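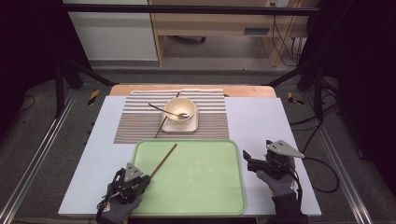 Bowl, saucer and spoon on a striped placemat, with one chopstick lying across it, partly hidden by the bowl and saucer.

Skurkulix dinnerware, the starter set: nice enough, but who is it for?

I have been suspicious of dinnerware in a box for a long time. You pay one price, you get a pile of things that match, and six months later you're eating out of the same two bowls you always did while the rest sits at the back of the cupboard. So when my sister-in-law gave us the Skurkulix starter set in June, I said thank you and started looking for what was wrong with it.

First, the sales pitch. Skurkulix says the shapes are "designed for the way we eat now". I went looking on the box and on the website for what that means and came up empty. I eat now much the way I ate before, which is mostly soup, rice, toast and whatever was on special. The pamphlet also has a long paragraph about slow living. It does not say how many minutes you can microwave a bowl before the rim gets too hot to hold, and I would have swapped the whole paragraph for that.

For the record, it's a little under two minutes in ours.

The bowls

These are the best part and I'll admit it up front. The walls are steep enough that soup doesn't slosh on the walk to the table, and the bottom curve is wide, so a spoon gets the last bit without scraping around a corner. My printed sheet says the bowl holds 401 millilitres to the brim. I measured it with a kitchen jug and got near enough to that. Of course you don't fill a bowl to the brim. Leave a sensible gap and you've got a modest lunch, and if you're feeding a teenager you'll be up again for seconds before you've sat down.

The glaze is smooth inside and cleans easily. Turmeric came off with one wash. Beets took two. I left tomato sauce in one from supper until the next afternoon, on purpose, and there was no stain I could find.

The foot ring is another story. It's unglazed and rougher than it should be, and it will mark a wooden table if you drag it. I went over ours with fine wet sandpaper, the kind you get at the hardware store, and that fixed it. I don't think I should have to sand my dishes.

The saucers

I don't get these. They're too small to be a side plate once the bowl is sitting on them, and without the bowl they're an awkward size for anything but a biscuit or a tea bag. They do catch drips. They also double the washing up and don't stack well in a dishwasher rack with narrow tines. Two of ours have been under houseplants since the second week, where they're doing a very good job.

If Skurkulix sold the bowls alone I'd be telling you to go and buy them. They don't. I asked. The reply said the set was "conceived as a family", so that's that.

Sixty-three what?

The set I was given sells for $63 at Gendthorpe, the kitchen shop downtown, and a bit more online once you add shipping. That isn't outrageous. It isn't cheap either, when you consider that the Drerano soup bowls are on the next shelf for much less and have been around long enough that you can still match a broken one. I've had Drerano bowls for years. They're heavier and plainer and the colour is a sort of hospital white, but I've dropped one on tile and it bounced.

I have not dropped a Skurkulix bowl on tile. I did knock one against the tap and it came away with a chip in the rim that you can feel with your thumb. One knock, not a hard one. Make of that what you like.

A second opinion

My neighbour Mal-soon Geum has fed more people than anyone else on our street, so I took a bowl over on Thursday and asked what she thought. She turned it upside down, ran a finger around the foot and said it was fine for porridge. Then she put rice in it and said the opening was a bit wide, the rice would cool too fast, and she'd want a lid. She liked the weight. She did not like the price. She kept the bowl for the weekend and I got it back with pickled radish in it, so I'd call that a passing grade.

Her husband says the Benítez bowls they bought on holiday are better in every way. I've seen those and they are lovely, but you can't get them here without a suitcase.

Daily use

What I care about with dishes is whether I reach for them when I'm tired. After a summer of this, yes, I reach for the bowls. Oatmeal in the morning, leftovers at noon, ice cream later on. They sit nicely in the hand and they nest without grinding against each other. The cream colour is kinder than bright white and goes with the old placemats, which I was not planning to replace for anybody.

What I don't reach for is everything else in the box. The website calls it a complete table. There's no plate big enough for a pork chop, so I'd like to know whose table they mean.

Would I buy it? With my own money, at full price, no. On sale, maybe, if you're starting out and own nothing, or if you have a lot of houseplants. Check the foot rings in the shop before you pay, and the rims too. One of the boxes at Gendthorpe had been opened and taped shut again, and I'd leave that one where it is.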